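Shop notebook, 30 May 2023
Glue-up test for the Bawa countertop samples

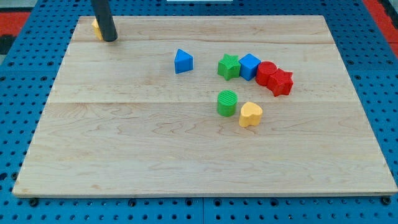 Carried on with the glue comparison. Same prep for both sets: jointed in the morning, edges wiped, clamps on within ten minutes of spreading. Set A is the Prerketti white glue, set B is the Urkgate slow-set. Shop was at 65 degrees F when I started and a little warmer by lunch.

Set A grabbed fast. I had trouble getting the last joint flush before it stopped moving, and ended up tapping it down with a mallet and a scrap block. Clamped for 2 hours, then stood on edge overnight with air on both faces.

Set B was easier to line up but squeezed out a lot more. Scraped it at 30 minutes while it was still rubbery. Left a bit too long near one end and it pulled a few fibers. Next time check it earlier.

Broke the offcuts over the bench edge. All of the B pieces failed in the wood. One of the A pieces opened along the glue line, on the joint I had to tap. I think that one was starved or already skinning over, so I don't want to blame the glue yet. Needs a repeat with a helper on the clamps.

Moisture: the batch left over from December is still reading higher than the new stock. Keep them apart on the rack. Do not mix them in one panel.

Kultia wants the samples oiled on one face only. I would do both faces or they will cup. Will call before we finish anything.

To do:
Repeat set A, 4 joints, fresh bottle
Flatten the B panels after a full day
Order more scraper blades
Clean the glue off the long clamps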